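Walar Linen Notes
@walarlinen

1/ Thread on getting storage creases out of a white tablecloth with a spray bottle and no iron. This is for a long table in a carpeted room where nobody wants a steamer running.

2/ The creases in question are the rectangular grid you get when a cloth has been folded in a stack and left under weight. Ours sat in the Walar storeroom from July until last week. Every fold line was set hard.

3/ Water first. Plain tap water works on cotton. If your tap water is hard, use filtered, as the mineral residue shows up as a faint ring on white once it dries. I don't add softener or vinegar. Both leave a smell in a closed room.

4/ Bottle: any trigger sprayer with an adjustable nozzle. Set it to the finest mist it will hold. A stream gives you a wet spot with a dry crease on either side of it, and the wet spot then puckers.

5/ Fill it to 900 mL at most. Past that the weight tires your wrist before you reach the far end of a long table.
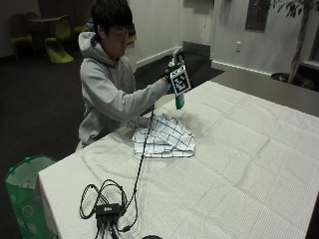 Green spray bottle over the white cloth, checked cloth folded on the table.

6/ Keep the bottle upright. The dip tube reaches the bottom of the reservoir, so tilting it forward when it's getting low pulls air and the trigger spits.

7/ Spacing. Hold the nozzle 47 cm off the cloth for the general pass, then come in closer for individual fold lines. Work along a line from one end to the other. Don't jump between lines — you lose track of which have been done, and damp white on white is hard to see under ceiling lights.

8/ After misting a section, flatten it with the palm, pulling outward toward the nearest edge. Light tension is enough. Textured weaves distort if you haul on them, and the distortion is worse than the crease.

9/ The second cloth is for blotting. Fold it into several layers and press it down where you've over-sprayed. Don't rub. A patterned cloth is fine provided it's been washed enough times to be colourfast. Test it: wet a corner, press it on a white tissue, wait a minute, check.

10/ Front drape. Leave enough hanging over the side that gravity does part of the work. If it hangs short, shift the whole cloth before you wet anything, as moving it damp puts new creases in.

11/ Drying. At our place it wants 80 minutes with the door open. Longer if the heating is off. Nothing goes on the table in that time, and that includes the blotting cloth.
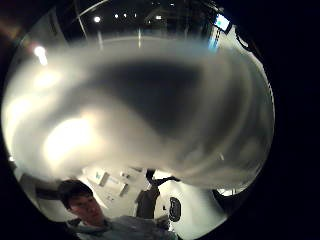
12/ On storage, which is where the problem starts. We're changing over to rolling on a cardboard tube, with one lengthwise fold at most. A tube from the Sobczak fabric counter cost nothing; they throw them out.

13/ Cloths that have to be folded should be refolded on different lines each time. It's the repeated fold in the same place that breaks the fibre down and leaves the grey line that no amount of water shifts.

14/ Question from the replies to my last thread: does this work on polyester? Partly. Poly blends relax a little with mist and tension, but a heat-set crease needs heat to come out. Low iron, cloth between the iron and the fabric.

15/ Another: is a commercial wrinkle spray better? I tried the Trumell one on half a cloth and water on the other half. The Trumell side dried a bit flatter and felt stiff. I went back to water.

16/ Final check is from a low angle at one end of the table, with your eye just above the surface. Fold lines that vanish from standing height are obvious from there. Re-mist those only.

17/ Empty the bottle when you're finished and store it with the trigger loosened. I'll post the tube storage rack measurements once it's on the wall.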